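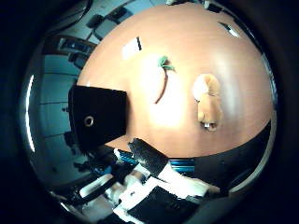
Figure 2. Wrist view of a tabletop setup with a plush carrot and a plush rodent. The hand enters at the bottom.

Unit notes: collecting demonstrations
Bernmont, robot learning, October handout

What a demonstration contains

One demonstration is a single attempt at a task, recorded from the start pose until the operator presses stop. Each one holds the wrist video, the joint readings, the hand commands and a line of text naming the task. Keep the text short and use the same wording for the same task. "Pick up the carrot" and "grab the carrot toy" will be treated as two tasks by the loader.

The wrist lens is a fisheye. Straight edges bend, and the table looks domed near the rim of the circle. Do not flatten the video before saving. The Kindale scripts do this at training time, and doing it twice ruins the file.

Glare

In Figure 2 the carrot lies partly over the bright patch on the table. Its outline shows mostly as a dark line against the reflection, and much of the wood grain in that area is washed out. Keep recordings like this one. A model trained only on evenly lit tables does poorly when the light changes. Do note "glare" in the comment column.

Placement

Move the target between attempts. Change its angle as well as its position. Other objects may stay on the table, and the task line should name only the target. Soft toys shift when touched, so reset them by hand before each start.

How much to collect

Each pair records 80 demonstrations per task. The shared Revach set currently has 3969, of which 317 were marked as failed. Failed attempts stay in the set with the flag turned on. Do not delete them and do not rerecord over the same number.

Before the lab

Read section 2 of the Mac Mathúna notes, on start poses.
Check that the wrist video and joint clocks agree.
Record one test attempt and play it back in full.

Hand in the log sheet with your file numbers. Comments can be brief, but every failed attempt needs one.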